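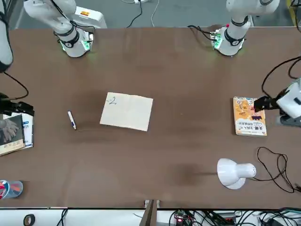 30 June 2024
By the home desk, Fesham Letter

Do you need to feed your table?

Every summer the furniture care people come out with the same message, and this year it arrived in my mailbox with a sample sachet. Your table is thirsty. It has been through a dry winter with the heat on and it needs to be fed. The company this time is Prulance, which sells a "nourishing tabletop cream" in a jar that looks as if it should hold face cream, at a price that suggests the same.

I have been writing about household stuff long enough to get itchy when a word like "nourish" is attached to something dead. Wood in a table was cut down years ago. It doesn't eat. It does take on and lose moisture from the air, and it swells and shrinks as it does, mostly across the grain. That much is true, and it is why old tabletops sometimes open up along a joint. What doesn't follow is that rubbing cream on top will stop it. Most tables sold in the last few decades have a film finish, meaning a hard clear coat of lacquer or varnish. The cream sits on that coat. You get a nice shine for a while, then dust sticks to it, then you wipe it off, then you buy another jar.

The Prulance leaflet has a section headed "The Science." I read it twice. It says the cream "works with the natural pores of the wood" and that users "noticed a difference." A difference from what? There is no mention of a table that was left alone for comparison, or of one that was wiped with plain water and dried. I wrote to ask, and got back a coupon.

So I did my own test, and I'll say up front that it proves very little. I have an old drop-leaf table from Skundby, the secondhand barn out past the reservoir. I used the cream on one leaf and a damp cloth, followed by a dry one, on the other. I kept that up from October until spring. A neighbor who came over for coffee was asked to pick the treated side and picked wrong. I picked right, but then I knew. The treated side did feel slicker for a couple of days after each round. It also held on to a ring from a cold glass that I had to work at to remove, while the other side cleaned up with the cloth. One table, one house, one winter. Make of it what you like.

Where I'd back off a little is oiled furniture. If your table was finished with oil and has no film on top, it does need a fresh coat now and then, because the old one wears away under plates and elbows and wiping. You can check with a drop of water somewhere it won't show. If the drop beads up and sits there, the finish is doing its job. If it soaks in and leaves a dark spot, get some oil of the kind that was used in the first place. Hardware stores carry it and it costs much less than the cream. Lay the oily rags out flat outdoors to dry before you throw them away. Wadded up in a trash can they can heat up and catch fire, a fact I could not find anywhere in a leaflet that had room for a page on "the ritual of care."

Wax gets oversold too. A thin coat of paste wax over a sound finish will make it slide better and look softer, and I like the smell. It won't hide a deep scratch. It won't do much against a hot pan either, so use a trivet.

Then there are the sprays. The one I see most around here is Hứa, which has a loyal following and a lemon on the label. Readers tell me it "brings the color back." I don't doubt they see something. Wet things look darker and richer, and a spray that leaves a thin film keeps that wet look going through the afternoon. If you enjoy that, go ahead. My quarrel is with the idea that the table is any healthier for it. And should you ever want to strip and refinish the piece, a long history of polish may give you trouble, as the new coat can pull away into little craters wherever residue is left behind.

My own routine, for what it's worth: a soft cloth, slightly damp, and then a dry one. Dish soap in the water if somebody has been eating ribs. Keep the table out of strong sun and away from the radiator if your room allows it. In a very dry house a humidifier will do more for the joints than anything in a jar, and your sinuses may thank you.

The rest of my sachet is still under the sink. If anyone has kept a fair record with an untreated side to compare, send it in and I'll print it, including if it makes me look foolish. Please don't send jars.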